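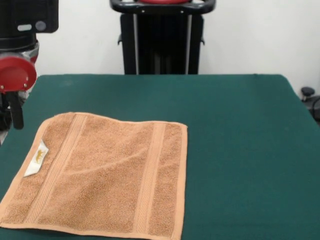
막차가 없는 마을

나는 2년 전부터 잔드빌에서 살고 있습니다. 잔드빌(Zandville)은 강의 하구에 있는 작은 마을이고, 겨울에는 페리가 하루에 한 번만 옵니다. 이 글은 내가 한국어로 쓴 세 번째 소설입니다. 앞의 두 개는 선생님에게만 보여 드렸습니다. 틀린 조사가 있으면 너그럽게 읽어 주십시오.

1

여자는 오후 네 시에 오켈 여관에 도착했다. 여관의 주인은 장부를 펴고 여자의 이름을 쓰라고 했다. 여자는 펜을 잡았지만 바로 쓰지 않았다. 결혼하기 전의 이름을 써야 할지, 결혼한 후의 이름을 써야 할지 잠깐 몰랐기 때문이다. 결국 여자는 어머니의 성을 썼다. 그것은 여자가 한 번도 사용한 적이 없는 성이었다.

"며칠 동안 계실 겁니까?"

"배가 올 때까지요."

"배는 매일 옵니다."

"그러면 아직 모르겠습니다."

주인은 더 묻지 않고 열쇠를 주었다. 열쇠에는 나무 조각이 달려 있었는데, 숫자가 다 닳아서 손가락으로 만져야 읽을 수 있었다. 방은 이 층의 끝에 있었다. 창문을 열면 부두가 보였고, 부두 옆에는 소금 창고가 보였다. 창고의 벽에는 '탈레로'라는 글자가 반쯤 남아 있었다. 탈레로는 이 마을에서 소금을 팔던 회사였다. 어머니는 결혼하기 전에 그 회사에서 편지를 쓰는 일을 했다.

여자가 아는 것은 그것뿐이었다. 어머니는 이 마을에 대해서 거의 말하지 않았다. 국이 싱거우면 어머니는 가끔 "탈레로 소금이 아니라서 그렇다"고 말했고, 어렸을 때 여자는 탈레로가 사람의 이름이라고 생각했다. 어머니가 먼저 사랑했던 남자의 이름이라고 생각하고, 아버지에게 조금 미안한 마음을 가진 적도 있었다.

여자는 가방을 침대 위에 놓았다. 가방 안에는 옷이 두 벌 있고, 편지 묶음이 하나 있었다. 편지는 모두 봉투 안에 있었고, 봉투는 모두 닫혀 있었다. 우표도 붙어 있었다. 그러나 우체국의 도장은 어느 것에도 없었다.

2

저녁에는 바람이 심하게 불었다. 식당에는 여자와 늙은 남자 한 명밖에 없었다. 늙은 남자는 생선 수프를 먹으면서 라디오를 듣고 있었다. 라디오에서는 파도의 높이를 읽는 목소리가 나왔다. 목소리는 매우 느렸다. 마치 받아쓰는 사람을 기다려 주는 것 같았다.

"내일은 배가 안 오겠군."

늙은 남자가 말했다. 여자에게 말한 것인지 라디오에게 말한 것인지 알 수 없었지만, 여자는 대답했다.

"저는 괜찮습니다."

"처음 오는 사람들은 다 괜찮다고 하지. 사흘이 지나면 부두에 나가서 서 있고."

여자는 조금 웃었다. 그리고 비톨라 거리가 어디에 있는지 물어보았다. 늙은 남자는 숟가락을 내려놓았다.

"비톨라 거리는 이제 없소. 길은 있는데 이름이 바뀌었지. 누구를 찾소?"

"사람을 찾는 것은 아닙니다. 주소만 가지고 있습니다. 177번지입니다."

"거기는 우체국이었는데."

여자는 그 말을 듣고 한동안 수프를 보고 있었다. 봉투의 주소는 모두 같았다. 비톨라 거리 177번지. 받는 사람의 이름은 없었다. 여자는 집을 떠날 때부터 지금까지 그 주소에 어떤 집이 있을 거라고 생각했다. 파란 문이 있는 집, 또는 개가 있는 집. 문을 두드리면 어머니와 나이가 비슷한 사람이 나와서 여자의 얼굴을 오래 볼 것이라고 생각했다.

"우체국으로 편지를 보내는 사람도 있습니까?"

"옛날에는 많았소. 집으로 받으면 곤란한 편지가 있으니까. 우체국에 맡겨 두고 본인이 찾으러 가는 거지. 이름 대신에 숫자를 쓰는 사람도 있었고."

그날 밤에 여자는 봉투를 하나씩 불빛에 비추어 보았다. 뒷면의 오른쪽 아래에 연필로 쓴 숫자가 있었다. 580. 모든 봉투에 같은 숫자가 있었다. 여자는 이것을 봉투가 접힌 자국이라고 생각하고 있었다.

3

다음 날 배는 정말로 오지 않았다. 여자는 외투를 입고 밖으로 나갔다. 비가 옆에서 왔기 때문에 우산은 쓸모가 없었다. 길에서 빵집 앞을 지나고, 문을 닫은 극장 앞을 지났다. 극장의 유리 안에는 오래된 포스터가 있었고, 배우의 얼굴은 햇빛 때문에 모두 하얗게 되어 있었다.

옛날의 우체국은 지금 세탁소였다. 안에 들어가니까 안경에 김이 서려서 아무것도 보이지 않았다. 여자는 안경을 벗고 서 있었다.

"찾으실 옷이 있습니까?"

젊은 여자의 목소리였다.

"옷이 아니고, 여기가 우체국이었을 때의 물건이 혹시 남아 있습니까?"

이렇게 말하고 나서 여자는 부끄러워졌다. 자기가 들어도 이상한 질문이었다. 그러나 세탁소의 여자는 이상하다고 생각하지 않는 것 같았다. 그녀는 다림질하던 셔츠를 옷걸이에 걸고, 다리미의 전원을 끄고, 커튼 뒤로 여자를 데리고 갔다.

거기에는 벽 전체에 작은 사서함이 있었다. 문은 놋쇠였고 손바닥보다 조금 컸다. 어떤 문은 열려 있었는데, 안에 단추와 실이 색깔별로 들어 있었다.

"떼어 내려면 벽을 부숴야 한다고 해서 그냥 씁니다. 편리합니다. 단추를 넣기에 아주 좋은 크기예요."

"580번도 있습니까?"

"위쪽입니다. 사다리를 드릴까요?"

사다리는 흔들렸다. 세탁소의 여자가 아래에서 두 손으로 잡아 주었다. 580번의 문은 잠겨 있지 않았지만 뻑뻑해서 잘 열리지 않았다. 여자는 손톱으로 가장자리를 당겼다. 문이 열릴 때 짧은 소리가 났다.

안에는 아무것도 없었다. 먼지가 있었고, 먼지 위에는 아무 자국도 없었다.

여자는 사다리 위에서 잠깐 그대로 있었다. 슬픈지 아닌지 생각해 보았지만 잘 알 수 없었다. 오히려 어깨가 조금 가벼웠다. 어머니가 편지를 보내지 않았으니까, 여기에 아무것도 없는 것이 맞았다. 그런데 어머니는 왜 우표까지 붙였을까. 우표는 싼 물건이 아니었다. 어머니는 양말도 세 번씩 꿰매서 신는 사람이었다.

"찾으시는 것이 있습니까?"

아래에서 세탁소의 여자가 물었다.

"없습니다. 그런데 여기에 무엇을 좀 넣어도 됩니까?"

"거기는 높아서 저도 안 써요. 한 달에 20만 내세요. 농담입니다. 그냥 쓰세요."

여자는 외투의 안주머니에서 편지 묶음을 꺼냈다. 비 때문에 제일 바깥의 봉투가 젖어 있었다. 잉크가 번져서 '비톨라'의 마지막 글자가 꽃처럼 커졌다. 여자는 그것을 소매로 눌러서 닦았다. 그다음에 묶음을 580번 안에 넣었다. 크기가 딱 맞지 않아서 끈을 풀고 봉투를 조금 기울여야 했다.

문을 닫기 전에 여자는 한 통을 다시 꺼냈다. 어느 것을 꺼낼지 고르지는 않았다. 손에 먼저 닿은 것이었다.

4

바람은 이틀 더 불었다. 여자는 늙은 남자가 말한 것처럼 부두에 나가서 서 있었다. 늙은 남자도 옆에 와서 섰다. 그는 여자에게 주소를 찾았느냐고 물었고, 여자는 찾았다고 했다. 그는 고개를 끄덕이고 담배에 불을 붙이려고 했지만 바람 때문에 성냥이 계속 꺼졌다. 여자가 두 손으로 바람을 막아 주었다.

"옛날에 탈레로에서 일하신 적이 있습니까?"

"이 마을에서 안 한 사람이 있나. 나는 창고에 있었소. 소금을 자루에 담았지."

"사무실에서 편지를 쓰던 사람을 아십니까?"

"사무실 사람들은 창고에 안 내려왔소. 신발이 하얗게 되니까."

그는 여자의 얼굴을 보았다. 여자가 집을 떠나면서 상상했던 것처럼 오래 보지는 않았다. 그냥 담배를 피우는 사람이 옆의 사람을 보는 정도로 보았다.

"한 명은 자주 내려왔지만."

그가 말했다. 여자는 기다렸다. 그러나 그때 강 쪽에서 배의 소리가 들렸고, 늙은 남자는 그쪽으로 몸을 돌렸다. 밧줄을 받을 사람이 필요했기 때문에 그는 담배를 입에 물고 걸어갔다. 걸음이 생각보다 빨랐다.

여자는 여관에 가방을 두고 왔다는 것을 기억했다. 배는 한 시간 후에 다시 떠날 것이다. 여관까지 갔다가 오기에 충분한 시간이었다. 여자는 외투의 안주머니에 손을 넣고 봉투의 모서리를 만졌다. 봉투는 이제 말라서 조금 딱딱했다.

늙은 남자가 밧줄을 잡고 기둥에 두 번 감았다. 여자는 그가 일을 마칠 때까지 거기에 서 있기로 했다.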